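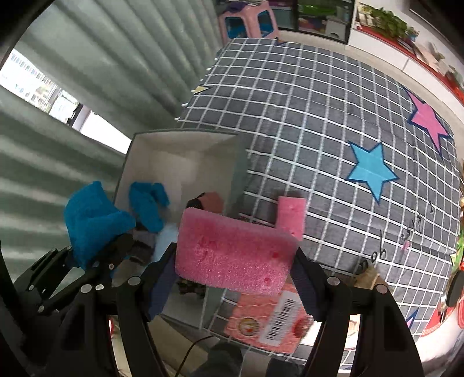
Pink sponge and white carton, packing session, Hidwood

Household Packing at Hidwood: Picture Gallery
July 2019

The Drindel Household Goods Program assists residents of Hidwood in sorting, boxing and passing on small items that are no longer needed at home. Items are laid out on a star-patterned cover with a white grid.

The program accepted 595 boxes between April and the close of the present season. Of these, 55 were returned to the sender for repacking, in most cases on account of liquids or unprotected blades. All remaining boxes were forwarded to the Rebelo depot.

Sponges and cloths
Foam sponges weigh very little and may fill the gaps between harder goods. The bright blue cloths at the side of the white box serve the same purpose, and a cloth may also be folded over the contents before the flaps are closed. Cleaning articles should be clean and fully dry. Opened packets of sponges are accepted.

Scissors and small loose articles
Scissors are to be kept to one side until the softer goods are in place — they are then wrapped, with the points covered, and noted on the contents slip. Small loose articles should be gathered in a bag or envelope. Packages that carry a printed barcode may be left in their original wrapping.

Knitwear and other textiles
Hats, scarves and gloves are accepted throughout the year. A striped knitted hat, such as the one with a lavender-purple band and a crown in dark green, rust red and gray, should be laid flat near the top of the box. Heavy goods are not to be placed on knitwear.
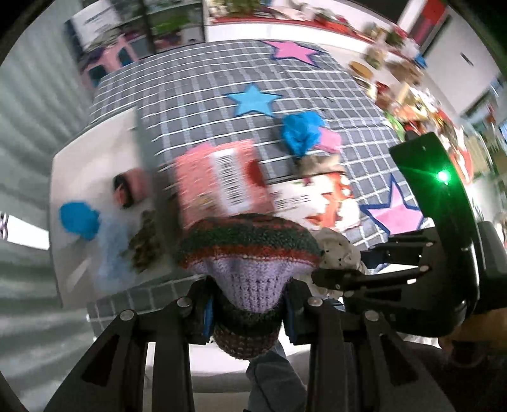
Lace and other open-weave fabrics should be kept apart from anything with hooks, hinges or rough edges. Senders are asked to place them in a paper sleeve or to roll them inside a plain cloth. Printed cards and small toys travel best between two layers of fabric, and cards should not be bent to fit.

Labels and collection
Each box requires a Curby label on the lid and a second on one of the long sides. Labels are issued in sheets of 3, and the spare should be placed inside the box with the contents slip. Boxes without a label cannot be collected.

The full picture archive of the program holds 964 items and may be consulted at the Hidwood office during opening hours. Requests for prints should state the title of the gallery and the caption of the picture required. Prints are supplied for personal and educational use only.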